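Can a Magnet Really Do That?
By Bernadette Lindgren

People say a lot of things about magnets. Some of them are true. Some are half true. And some are said mostly to get you to buy a bracelet.

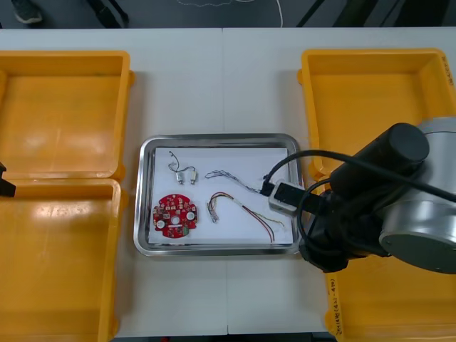
Let's check a few.

"Magnets stick to metal." Hmm. Which metal? Try a fridge magnet on a soda can. Most soda cans are aluminum, and the magnet slides right off. Try it on a penny, a gold ring or a piece of copper pipe. Nothing. Now try a steel paper clip. Snap! Ordinary magnets grab iron, nickel, cobalt and things made with enough of them, such as most kinds of steel. So whoever told you "metal" should have been pickier.

"A magnet's pull goes on forever." Well, it gets weak very fast. Put a magnet on one side of a notebook and a paper clip on the other. Add pages a few at a time. At what page does the clip drop? Write your number down before you ask your friend for theirs, or you'll just copy each other. My neighbor Tin-yau Tseng bet me his magnet could hold through 200 pages. We tried it 7 times and he lost every time. He still says it was a bad notebook.

"Electricity can make a magnet." I didn't believe this one when I was nine. It sounded like a trick. But wrap insulated wire around an iron nail, touch the ends to one AA battery for a few seconds, and the nail will pick up a clip. Let go, and most of the pull is gone. (Ask a grown-up to help, because the wire can get hot. Never use a wall outlet!) Many motors spin by using this kind of magnet to push and pull on another one.

"Magnetic bracelets cure sore wrists." An ad I saw for the Trisberg bracelet said 3000 happy customers can't be wrong. Can't they? Sore wrists often get better with no bracelet at all. To find out, you'd need to give some people real magnets and some people fake ones, and keep it secret who got which. Scientists have run tests like that, and they haven't found good proof that the magnets help with pain.

Next time somebody tells you what a magnet can do, ask how they know. Then go get a paper clip.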